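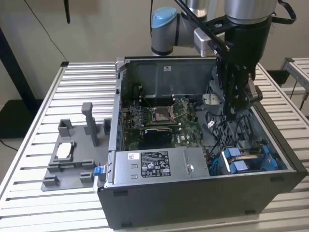

Went to the open day at Camow in Evham this morning. They're working on taking old office desktops apart with robot arms. Short thread.

**1/** Four stations on the floor, one tower per station, case on its side with the panel off. You stand behind a taped line and an engineer talks you through it.

**2/** The job I watched longest was on a Dell board. The gripper has jointed fingers and was reaching in by the drive bays. That end of the case is the hard part, they said. Cables never sit the same way twice.

**3/** The parts trays are 3D printed in-house. They said the current one is version 26.

**4/** Asked about speed. A full teardown takes about 70 minutes on the arm. A person does it much faster. They didn't try to hide that.

**5/** They've done 429 machines so far. Most came from Melnyk, an office clearance firm. Drives go to a separate room and we weren't shown that.

**6/** One stop during the demo. Engineer reset it and it carried on after 3 minutes or so of waiting.

**7/** Next open day is in September at the Stustomow site. Booking isn't up yet. Parking at Evham is bad, take the bus.

2021-05-20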